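7. Faults of grip and tracking

Last updated: 12 Sep 2019
Reading time: 9 min

7.1 Before you use this section

This section is for the person who holds the Jidia hand gripper and for the person who sits at the Marinho recorder. It explains what to do when an object slides in the fingers, when an object falls, and when the recorder shows code 778 (tag lost). The other codes are in section 8.

The section was rewritten after the fault at the Plollton site in July. Two operators were passing a bottle from one gripper to the other. The second gripper had closed on the bottle, the recorder showed both grippers as closed, and the first operator opened his hand. The bottle fell to the floor and broke. One operator had a small cut on the ankle from the glass. When we looked at the files later, code 778 had been present for the whole pass, but the sound of the recorder had been switched off that morning and the message was behind another window.

We found two causes. The pad on the second gripper was seated wrongly on its finger, so that the two sides of the V did not meet at the same height. And the tags on the same gripper had a thin film of glue on them from an old label. Either fault alone would probably have given only a bad recording. The two together gave a broken bottle, because the operators had learned to trust the word "closed" on the screen.

CAUTION. The word "closed" on the recorder means that the trigger is pulled. It does not mean that an object is held.

CAUTION. Do not practise passing with full glass bottles. Use the plastic bottles from the training box until both operators have finished the check in 7.4.

7.2 When an object slides or falls

Follow the steps in this order. Do not go to the recorder first.

1. Say "stop" loudly. Both operators stop their arms where they are. Anyone in the room may say it.

2. Do not try to catch the object, with the gripper or with your free hand. Most of the bruises in our accident book come from catching.

3. If the object is still held by one gripper, that operator keeps the trigger pulled and lowers the object slowly to the nearest flat surface. The other operator moves back one step.

4. If the object is on the floor and it is not broken, leave it until the recorder operator has pressed Hold.

5. If there is broken glass or liquid, both operators walk away from it and put the grippers on their stands. Clean the floor before anything else. The brush and the thick gloves are on the hook behind the door.

6. Write the fault in the log book. Write which gripper it was (A or B), which object, and at what moment it slipped: on closing, during the lift, during the pass or on opening.

7. Do the pad check in 7.3 on both grippers, also on the one that did not slip.

Note. Please do not delete the recording of a fault. Mark it with F and leave it in the folder. In July we were able to find the second cause only because Fatima Mohammed had kept the files of the whole morning.

7.3 Checking and seating the pads

The pads are soft and they move a little each time the fingers close. This is normal. It becomes a fault when the pad has turned on its finger or when the ribs on the inner surface are worn smooth.

1. Switch off the gripper and wait until the lamp has gone out.

2. Open the fingers fully and lock them with the small pin. If you do not have the pin, do not continue. A pencil is not strong enough, we have tried this.

3. Look into the notch from the front, with the gripper held level with your eyes. Both sides of the V must come together at the same height.

4. Press each side with your thumb. It should bend and return. If it stays bent, replace the pad.

5. Pass a fingernail along the ribs. You should feel every one of them. If there is a smooth area, replace the pad, also if it is a small area.

6. Wipe the inner surface with a cloth and a little water. Let it dry in the air. Alcohol makes this rubber hard and after some weeks it cracks.

7. Push the foot of the pad into the finger until you feel it stop. Then pull it gently towards you. If it comes out, it was not seated.

8. Remove the pin. Close the fingers once with nothing between them and look at the notch again.

CAUTION. The fingers close with a spring when the pin is removed. Hold the gripper by the body, with your other hand behind your back or on the table.

Change the pads as a pair after 1000 closings, even if they look good. The recorder counts the closings for each gripper and the number is on the Service page. Use only the Clilmont pads with the deep ribs. The older ones with shallow ribs fit on the finger, but they do not hold a smooth cylinder well, and a smooth cylinder is the most usual thing in our tasks. 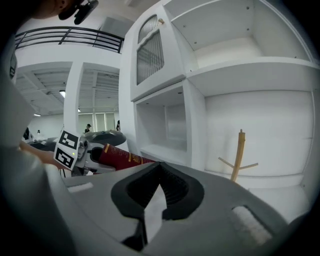
If the object is long, such as a bottle or a tube, take it near its middle and not at the end. A long object held by the end turns slowly in the fingers, and the operator often does not feel it through the handle. We ask new operators to hold a plastic bottle level for a slow count to 9 and to watch the far end. If the far end goes down, open, take the bottle again and repeat.

Printed and foil labels are more slippery than plain glass. Where it is possible, place the pads on the part of the object that has no label. Where it is not possible, make the lift slower, and do not squeeze the trigger harder. The force is limited inside the gripper and more pressure from your hand only makes your arm tired.

7.4 The passing check

Do this check at the start of each shift, and again after any pad was replaced. It needs both operators and the plastic bottle.

1. Operator A takes the bottle and holds it still, away from the body, lower than the shoulder.

2. Operator B comes with open fingers and closes on the free part of the bottle. There must be a hand's width between the two grippers.

3. Operator B says "I have it" only after a light pull, in the direction of his or her own body. If the bottle slides during the pull, B says "no" and opens.

4. Operator A answers "letting go", and then opens.

5. Operator A stays with open fingers beside the bottle until B has moved away with it.

6. Change roles and repeat. The check is passed after 4 passes without a slide, two for each operator.

The words may feel silly after some days. Please keep them. On the morning of the fault nothing was said by either operator, and both remember that they were looking at the screen.

Note. If one operator is left-handed, stand so that the two forearms do not cross. Gyula Takács has drawn the foot positions on a sheet which is kept in the front pocket of the log book.

7.5 Code 778 (tag lost)

Code 778 appears when the recorder cannot read the square black-and-white tags on one of the grippers. The recording continues, but the position of that gripper is only estimated until the tags are read again. A short loss, while a hand or a shelf comes between, is not a fault. A loss that stays when the tags are in open view is a fault and you must stop.

1. Press Hold. Put down the object before you put down the gripper.

2. Read on the screen which gripper is lost.

3. Look at the tags from the side, against a lamp. Fingerprints, glue and tape are easier to see at this angle.

4. Clean the tags with the dry cloth from the case. If glue remains, use the plastic scraper with almost no pressure. A scratch on the black part is as bad as the glue.

5. Check that the corners are flat. A lifted corner may not be glued again. Replace the whole tag, with the same number and turned the same way as the old one.

6. Check the sleeve of the operator. A wide sleeve can cover a tag each time that the wrist turns, and from behind the operator does not see it.

7. Release Hold and move the gripper slowly from left to right. The code should disappear and not come back.

If the code comes back, change to the spare gripper and send the faulty one to the workshop with the red card. Do not finish the session with it.

CAUTION. The green lamp on the housing shows that the gripper has power. It stays green during code 778. At Plollton both operators took the green lamp for a sign that all was in order.

Strong sun on a tag can also give the code. If it appears only at some hours of the day, lower the blind on that side, or turn the work area so that the tags do not face the window.

7.6 Sound and messages on the recorder

The warning sound must be on during all work with two grippers. Since version 4 of Marinho the sound cannot be set lower than the middle position while two grippers are connected. If your recorder still allows you to switch it off, the version is too old. Ask for the update before the next shift and work with one gripper until it is installed.

Keep the recorder window in front of the others. The recorder operator reads each message aloud, including the ones which disappear after a second. He or she has the same right to say "stop" as the two who hold the grippers.

7.7 When to call for help

Call the workshop, and do not repair the gripper yourself, in these cases:

- the fingers close without the trigger, or they do not open when it is released
- a screw on the finger joint is loose or missing
- the body is cracked, or something inside it moves when you turn it
- the lamp goes on and off during a grip
- the same gripper has dropped two objects in one shift, also after new pads

Put the red card on the gripper and take out the battery. Leave the old pads on, as the workshop wants to see how they were seated.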